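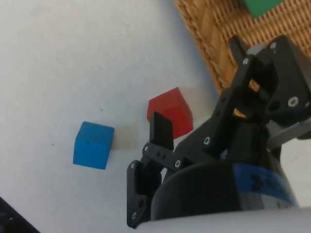
From: Armelle Hervieu
To: Namow Makers list
Subject: Re: Drakthorpe open day, was it worth the drive?

Hello everyone,

I promised a few of you I would write up the Drakthorpe open day, and then I sat on it, and then Stelios asked about it on the list, so I have run out of excuses! Get yourself a cup of something, it's going to be long.

First the drive. It's 80 miles from my door and I enjoyed nearly all of them. The last stretch has no signs at all and I went past the gate twice. If you go, look for the Helteo building, the long low one, and turn in right after it. The parking is free and they let you stay all day.

I had expected a big hall with everything behind glass, and what I got was more like visiting a friendly cousin's workshop. You wander from table to table, and at each one there is somebody who would love to talk to you. I spent most of the morning at the table that Jozefína Kováčik and Spyros Omerović were running, with a single white arm and a black two-finger gripper picking up colored cubes and putting them in a wicker basket. Red, green, blue, the sort of thing you would give a toddler. I know how that sounds after such a long drive. But I pulled up a chair and the next time I looked at the clock it was lunch.

They call the program that runs it Meng (I asked why and got two different answers, so I won't pass on either). Green had the first turn when I was there, and red was meant to come after it. Jozefína talked us through every move while it was going on. She was very good about the slow parts, when the fingers come down next to a cube and have to end up with one on each side of it. I always assumed the closing was the hard bit, but she said most of their trouble is in the coming down. If a cube is turned a little, the fingers have to turn with it, and if two of them sit close together there has to be room for a finger in between. I thought of my own poor claw project and felt a good deal better about it.
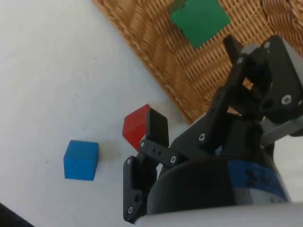
On 14/01/2021, Stelios Psarras wrote:

Did anybody from the list make it to Drakthorpe? I'm wondering about it for next time, but I have seen plenty of demos where the robot does one rehearsed thing and then everyone claps. What I would want to know is whether they let you mess with it. Can you move a cube to where you like, or does it only work from marks on the table? And is it any good for kids? Mine are nine and 12 and the younger one gets bored if she can't touch.

(end of Stelios's message)

So, Stelios, yes, they do let you mess with it, within reason. Between rounds Spyros stopped the arm, waved us in and told us to set the cubes down wherever we pleased, so long as it was on the cloth and within reach. A boy next to me put his red one almost up against the basket with a very wicked grin. Spyros said fine, good choice, and off it went. Some rounds worked and some didn't, and I liked them both for not making a fuss when one went wrong. They just started it over and told us what they thought had happened.

As to touching, the rule is hands off while the arm is live, and they mean it. Your younger one would get to place cubes but not hold the gripper. There was a spare finger going around for people to handle, though, and that kept the small ones happy for quite a while.
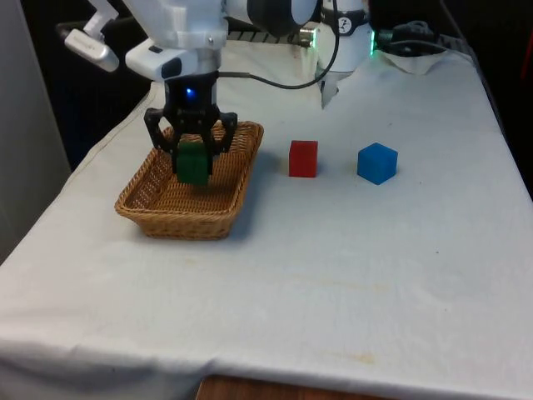
I also asked about the basket, being a person who owns too many baskets. Jozefína told me they used to have a plain plastic tray and she got tired of it. The woven one has a thick rim and sides that slope in, so the gripper has to go down inside before it lets go, and if you open up too early the cube can catch on the rim and tip back out. She said switching to it cost them two weeks of work and that she would do it again. They have logged 3,000 tries with the cubes so far, and she keeps notes on the failed ones in a paper notebook, bless her.

Abilio Prieto had asked me to find out about group visits. They take up to 30 people at a time and you have to write ahead. The next open day is in August, and I told them we might bring a carload or two. The room for the arm demo is 303, on the third floor, and the elevator is slow – take the stairs if your knees allow it.

Bring your own lunch, by the way. The coffee is all right, but the sandwiches were gone before noon.

If you want to share a ride in August, write to me off the list and I'll start keeping names. I have three seats, or four if nobody minds the dog blanket.

Warmly,
Armelle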